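# Two weeks at the parrot sanctuary

I got back from Mudaliar in August and it has taken me a while to sit down and write about it. A few people asked whether I'd recommend it. I would, with some warnings, and those are further down.

Mudaliar is a bird sanctuary, mostly parrots, at the end of a dirt road that my car did not enjoy. It had 177 birds when I arrived. Most came out of private homes. People buy a macaw because they saw one dancing in a video, and then they find out it screams at six in the morning, bites, and lives for decades. The rest came from a roadside zoo that closed. You can't touch any of the birds as a visitor, and as a helper you can't touch them for the first week either. I thought that was strict until I saw what a cockatoo can do to a broom handle.

The days start early. You wash bowls, you sweep, you wash more bowls. Feeding starts at 6:30 and has to be done in the same order every day, because the birds at the far end know when their turn is coming and get loud if you're slow. I was slow for the first three days.

What I had not expected was how much of the work is about food. I had pictured seed in a dish. Seed is a small part of it, and for some of the older birds it's no part at all. They get pellets, cooked beans, greens and a little fruit, and each aviary has a card on the door saying what is allowed.

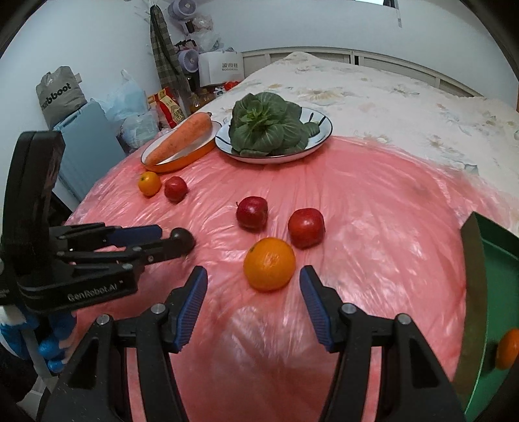

The larger macaws get their fruit in the afternoon, after the aviaries have been hosed down. It's kept small so that they don't fill up on sugar and leave the greens. A lot of it goes into puzzle feeders, and some is hung up high so that they have to climb for it. I'd always assumed parrots needed everything cut into tiny cubes. An orange like that one, with the dimpled peel left on, keeps a big macaw busy much longer than slices in a bowl. They strip the skin off first and drop it on whoever is underneath. I went home with peel in my hair most days.

The sanctuary has had some trouble with its neighbors, and I want to mention it because it's the first thing that comes up if you search for the place. A company called Trusside owns the land on the east side and has complained about noise. I'm not going to pretend the birds are quiet. You can hear them from the road with your windows up. But the sanctuary was there first, and it has already moved the cockatoos to the west side, which cost $3,977 in fencing and concrete that it would have liked to spend on vet bills. The county hasn't decided anything yet.

I'm less patient about Pruvex, an app that sells "encounters" with exotic animals. One of its listings offered a photo with a hand-tame macaw for $220. The bird in that listing was plucked bare down the front. I reported it and got an automatic reply. It was still up when I checked last night. If you see one of these, please don't book it, even if you feel sorry for the bird – the money just pays for the next one.

Now the warnings. Bring earplugs. Bring closed shoes that you don't mind ruining. The bunkhouse has 2 showers and the hot water runs out fast, so go before dinner. There's no phone signal past the gate. The nearest store is in Stunesico, some 40 minutes each way, and it closes early. Don't wear earrings or anything with shiny buttons. I lost three buttons off one shirt to an Amazon parrot who had been perfectly polite up to then.

You'll also get attached to one bird, and it probably won't care. Mine was an old green-winged macaw who turned her back whenever I came in. On my last morning she took a walnut from the tongs, looked at it, and threw it on the floor.

I've put my name down for the spring.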